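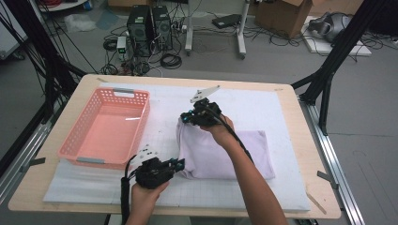

Figure 3. Grasping a folded cloth on a gridded board beside an open basket.

3.2 Drying conditions and dimensional change

Shrinkage in household cottons is usually reported after a single wash under laboratory conditions. Most of the change that owners notice builds up over repeated cycles, and much of it depends on how the fabric is dried. This section deals with drying only. Wash temperature and detergent dose were held constant across the trial and are covered in Section 3.1.

Households were recruited in two towns, Cumcombe and Futamley, which draw on different water supplies. Cumcombe water is hard and comes from bores; Futamley water is soft and comes from a surface reservoir. A total of 197 test cloths were issued. All were plain-weave cotton from one production lot, supplied unfinished by Holub, and all were marked at the corners with laundry-fast thread before issue. Participants were asked to use the cloths as they would any other tea towel and to keep to one drying method for the length of the trial, either line drying or tumble drying. Cloths dried on an indoor rack were treated as line dried.

Length was measured along the warp and width along the weft. Before each measurement the cloth was conditioned overnight in the test room, laid flat without tension and smoothed by hand from the centre outward. Ironing was not permitted at any stage, as pressing can recover part of the relaxation shrinkage and mask the effect under study. Each dimension was read at three positions and the mean was used. Cloths that had been torn, cut or badly stained were withdrawn, and their earlier readings were kept in the analysis up to the point of withdrawal.

Two patterns were clear. First, warp shrinkage exceeded weft shrinkage under both drying methods. This agrees with the usual account, in which warp yarns are held under higher tension during weaving and so have more strain to release once wet. Second, tumble-dried cloths continued to shorten well after line-dried cloths had settled. The line-dried group showed most of its change in the early washes and very little afterward. In the tumble-dried group the rate of change fell but did not reach zero within the trial.

The difference between towns was smaller than expected. Cloths from Cumcombe felt stiffer and had gained a little mass, in keeping with mineral deposits in the yarn, but their dimensions did not differ from those of the Futamley cloths once drying method was taken into account. Hard water may limit the movement of yarns in the dry state without altering the shrinkage that takes place during drying. The present data cannot separate these effects.

Tumble drying combines heat with mechanical action, and the household results do not show which matters more. A side test was therefore run on spare cloths from the same lot using a Drekico dryer with the heating element disconnected. Cloths tumbled in unheated air shrank more than line-dried controls and less than cloths tumbled with heat. Agitation alone therefore accounts for part of the effect. Drying time was much longer in unheated air, so the cloths also received more tumbling, and the share due to agitation is probably overstated.

Some limits should be noted. Drying method was chosen by the household and was not assigned, so it may be linked with other habits such as load size or the delay between washing and drying. Logbooks were returned in March and varied in quality; where the number of washes was unclear, the lower figure was used. Finally, the cloths were all of one weight and weave. Terry fabrics and knits have far more open structures, and the results should not be carried over to them without further testing.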